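The Small Flood Beside the Plant

A white table, a potted plant and a watering can with a mind of its own: our home pages take a fond look at the puddle

September 7, 2021

There are 223 potted plants in the showroom at Samonte, and every one of them gets watered indoors, on furniture that somebody is going to buy. I went there in March to write about planters. I came home with four pages of notes about spills!

Anybody who keeps plants in the house knows the moment. You tip the can, the soil looks thirsty, you give it a little more, and then there's a bright patch creeping out across the tabletop toward the mail. I have done it on a bookcase, on a piano (not mine) and twice in one morning on the same windowsill. What I had never done was think about it properly, and Samonte, which sells tables and pots side by side in an old seed warehouse, has been thinking about it for years.

The first thing they told me is that pale tables are wonderful for plant people. I had always assumed the opposite. But a clear puddle on dark wood can sit unnoticed until supper, while on white you catch it when the light hits it, and any grit that came along with it shows up too. The shop's best-selling table is the Bolline, a plain matte white thing that costs 600 dollars and goes with every pot they stock. I love it. I love how a single green stem looks against it, and how leaf shadows slide over it in the afternoon.

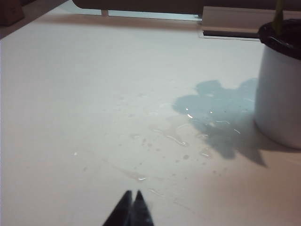
Does plain water really hurt a white table?

A sealed top will shrug it off if you wipe it up soon. Trouble comes from water that sits for hours, especially at a seam or under the base of a pot, where it can lift an edge or leave a ring.

The ring is the part that got me excited, because it's so easy to head off. Pick the pot up. So many of us wipe neatly all the way around and leave the wet circle underneath, and then we're puzzled a month later. Lift it, dry the base, dry the table, and leave the pot on a folded towel for ten minutes before it goes back.

Then there is the cloth. Tastance, a small weaving workshop two doors down from the showroom, makes a waffle cotton square that has become the house favorite, and I can see why – it drinks up a spill in one pass and doesn't push the water toward the edge. They wove 4,000 of them last year on three looms. Old flannel is nearly as good, and so is a worn-out bath towel cut into quarters. Start at the outside of the puddle and work in. Paper towels are fine for the last streaks, though I find they give up early on anything bigger than a saucer.

Pots matter as well. A cover pot with a separate liner is lovely to live with: take the liner to the sink, water it there, let it drain until the dripping stops, and drop it back in. The outer pot stays clean and so does the table. If you'd rather water in place, go slowly and use a can with a long thin spout. The one I bought is by Sustumier, enamel, with a spout like a heron's neck, and it holds 1,056 milliliters when filled right to the brim. Fill it halfway. A brimming can slops from the top before a drop has come out of the spout, and I learned that in front of the entire sales floor.

My own table has a fern on it now, and a trailing ivy, and a folded waffle square tucked behind them both. I still spill, mostly in summer when the soil dries hard and the water races straight over the rim. The cloth goes in the wash with the dish towels and comes out softer every time.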